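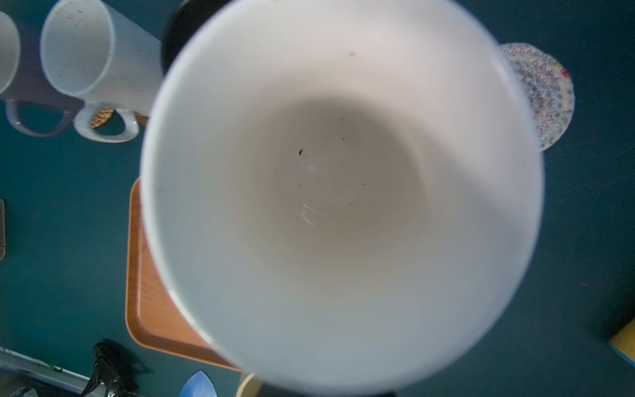
Coffee cup

A coffee cup is a small open vessel, usually with a single handle, made for drinking coffee. Most are of glazed ceramic, though glass, enamel and steel are also met with, and the line between a cup and a mug has never been drawn very firmly. In everyday speech a cup is rounded and rather wide at the mouth, often with a saucer to keep it company, while a mug is taller, straighter and stands quite happily by itself.

Form and glaze

The rim of a cup is rounded over before firing, partly for the comfort of the lips and partly because a thin edge chips so very easily. Inside, the wall generally curves down to a flatter circle at the bottom, and it is here, in the slight dip where wall and floor meet, that the last of the drink likes to settle. White is the commonest colour for the inside, even in cups that are blue or brown or speckled outside - many drinkers simply like to see how strong their coffee is. Speckled glazes, with small dark spots on a pale ground, have long been popular with studio potters and have the kindly habit of hiding small marks.

Grounds and residue

Coffee that has been boiled, or made in a press, nearly always carries a few fine grounds into the cup. They sink while the coffee stands, and once the cup has been drained they stay behind as dark specks, often in a loose ring round the edge of the base. Tea made with loose leaves does much the same. If the cup is left overnight, the thin film of liquid dries and takes a firmer hold of the glaze, and in time a brown stain may build up. A soak in warm water with a spoonful of bicarbonate of soda will lift most of it, and patience will usually see to the rest.

Carrying and clearing

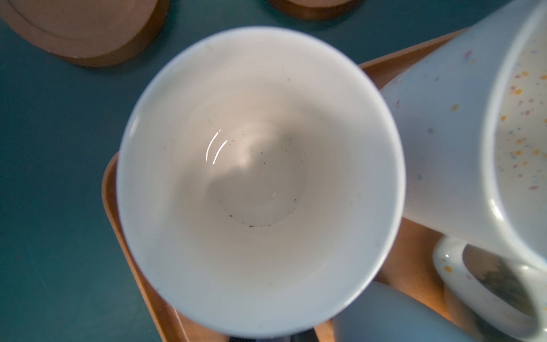
Trays are a great help wherever several cups must travel together, and a raised rim is well worth having, as cups will slide on a smooth surface at the least tilt. Wooden trays are gentle on glazed feet and quiet to set down, but they should be wiped promptly, for a wet ring soon leaves its mark on the grain. Heavier cups are best placed near the middle, with the handles turned inwards so that nothing catches a sleeve or a door frame on the way to the sink.

See also: Coaster; Mug; Saucer; Tea bowl

Last revised 16 January 2022 by Mirjam Gasser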